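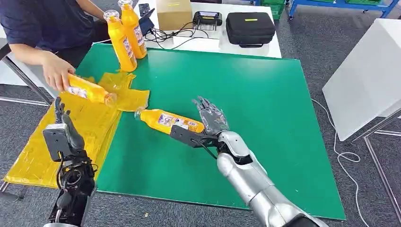
Yellow bottles and yellow bags on the green mat

Best way to bag up plastic bottles so they don't fall over or leak?

Asked in Packing & Moving

Hi all! I have kind of a fun problem. My sister's group is putting together take-home supply bags for a neighborhood workshop day in March, and I've been put in charge of the bottles. They're yellow plastic with white screw caps and a blue and white label around the middle, the kind of shape that's happy standing on a table and miserable anywhere else. The bags are thin yellow see-through plastic, and they came folded flat in a big slippery stack that has since become a big slippery heap.

Each person gets 3 bottles. I figured this would be a put-on-some-music job and it mostly is, I'm having a great time with it, but I have three things I can't get right.

First, which way up should they go? If I stand them in the bag, the bag looks great for as long as I'm holding it and then it slumps and they all go over. If I lay them down the bag is stable but I worry about the caps.

Second, opening the bags. They cling to each other like crazy and I spend more time rubbing the top edge between my fingers than I do packing.

Third, is one bag enough or should I double up? I'd like to keep to one because I only have so many and I don't love the idea of using twice the plastic.

My setup is a big green cutting mat kind of thing on a folding table, pushed up to a second white table where the finished ones go. The mat is great by the way, the bottles don't skate around on it like they do on the bare table. The bags keep sliding off the near edge into my lap though.

They'll ride in the back of a station wagon, 2 trips, not far, but there's a stretch of road by Vusivska Park that would shake the fillings out of your teeth. Would love to hear how other people do this!

Edit: someone asked by message what's in the bottles. Liquid soap that we filled ourselves, so there's no foil seal under the cap. Should have said that at the start, sorry!

3 answers

Answer 1 (marked as most helpful)

Oh I love this kind of job. I packed bottles for two summers in the back room at Pietrzak, a little housewares shop, and I still get a silly amount of pleasure out of a row of full bags. OK, your three things, out of order.

Opening the bags. Don't open them one at a time as you go. Sit down before you pack anything and open the whole lot. Damp sponge on a saucer, touch your thumb and first finger to it, slide the two layers at the top corner (the corner, where the edges don't line up perfectly) and it'll pop. Then put your whole hand in and make a fist to get air down to the bottom. Drop it on a pile to your left if you're right-handed. They don't need to be neat. Once there's air in them they stop sticking and you can grab one without looking.

For the sliding, two clothespins and a shoebox. Clip the shoebox to the near edge of the table and put the opened bags in it, or if your table edge is too thick for clothespins, tape the box down. You could also just move the heap further back, but if your arms are short like mine that gets old fast.

Which way up. Flat for the ride, every time. Lay the bag down on the mat with the opening facing you and slide the bottles in base first, so all the caps end up by the opening. That way the heavy ends are together at the bottom of the bag, and if somebody picks it up by the handles the bottles swing down onto their bases, which is what you want. Put the first two side by side and the third on top in the groove between them. It makes a nice little pyramid and it doesn't roll. If you alternate them (one cap up, one cap down) it looks tidier but then there's always one hanging upside down when the bag gets carried.

Hold each bottle low down when you're laying it in, near the base, and let the neck lead or follow as needed. Grabbing it around the neck means your knuckles snag the bag, and thin ones tear right there.

Since you filled them yourself: caps! Before anything goes in a bag, do a pass where all you do is caps. Stand them up, dry cloth in your hand, and give every one a firm turn. A wet cap feels tight when it isn't, so wipe the threads on any that have soap on them. Then lay five of them on their sides on a paper towel and go have lunch. If the towel is clean when you come back, carry on. If it's not, find out which one did it and look for a bit of grit or a crooked cap.

One bag is enough for three bottles if you're not lifting it by one handle. Fold the top over twice and put a piece of tape across it, or tie the handles in a loose single knot. Loose enough that people can get it undone – I have had to cut into far too many bags that some well-meaning person knotted like a sailor.

In the car, put the bags in something with sides. Laundry baskets, crates, grocery boxes, whatever you have. Seven bags to a laundry basket was my number but your bottles may be bigger than mine. Caps all pointing the same way and a towel stuffed in the gap at the end. Your bumpy road won't bother them a bit.

Have fun with it! If you can talk a second person into helping, have them sit across the corner of the table from you so you can both reach the same pile. One does bags and the other does bottles, and swap when your thumbs get tired.

Comment on Answer 1
The sponge trick!! I've been licking my finger like somebody's grandfather at the deli counter. Did the caps pass tonight and found 2 that weren't fully on, so thank you for that. Lunch test is tomorrow. – original poster

Comment on Answer 1
Seconding base first. We did it the other way at my church sale and every bag came out of the trunk with soap in the bottom.

Comment on Answer 1
Does the pyramid thing work with square bottles?

Comment on Answer 1
Not really, square ones you just put in a row. Easier, too.

Answer 2

just double bag them. thin bags always split, doesn't matter how you pack. if you have leftovers after you can reuse them for trash can liners

Comment on Answer 2
I hear you, but I don't think I have enough to double every one! Might do it for the folks who are walking home. – original poster

Answer 3

Great answers already, I only have a few things to add, from the other end of it – I'm usually the person handing the bags out (school supply drives, the spring cleanup, and five years running of the Kindeo family picnic, where we give out bubble solution and I promise you it is stickier than soap).

Leave a few bottles unpacked. I like to have a small group standing up at the back of the table where people can see them. They can pick one up and read the label and ask whatever they want to ask, and you don't end up opening finished bags to show what's in them. It also gives you spares, because one WILL have a cracked cap, or a kid will wander off with an extra.

Labels out. See-through bags are wonderful for this, so take advantage! When you lay the bottles in, turn each one so the label faces up through the plastic. It takes no extra time once your hands learn it and the finished pile looks so cheerful. With yellow bottles in yellow bags you need the white and blue to show or the whole thing kind of blurs together and people can't tell a full bag from a half-full one at a glance.

That's the other thing, check your counts by weight. You don't need a scale. After you've done a dozen or so, your arm knows. Pick up each bag as you move it over to the finished table and if it feels light, look. I've caught plenty of two-bottle bags that way.

If you want handles that don't stretch, I had good luck with the Brasedine carry bags a couple of years back, but I wouldn't run out and buy new ones when you already have a heap to use up. Maybe for next year.

I'd keep the mat, too. I use an old yoga mat cut in half for the same reason. Bottles lying on their side on a bare table will find the one low corner in the room and go for it, and they stay put a lot better on something with a little grip. Wipe it down when you change over from filling to packing, or you'll get soap on the outside of the bags and then they really do stick together.

One question back at you: are you putting a card or instruction sheet in with them? If so, put it in before the bottles, flat against the side that'll be facing up, and then slide the bottles in underneath. Going in last, it crumples every time.

Comment on Answer 3
Yes, there's a half sheet with refill instructions! I'd been tucking it in at the end and it looked terrible. Trying it your way in the morning. And I turned all the labels up on the ones I've finished so far and you're right, it looks so much nicer. – original poster

Comment on Answer 3
Could you tape the sheet to the outside?

Comment on Answer 3
You can, but if it rains on the day the ink runs. Inside is safer as long as the lunch test went OK.

Comment on Answer 3
Lunch test update: clean towel! Moving on to the first basket. – original poster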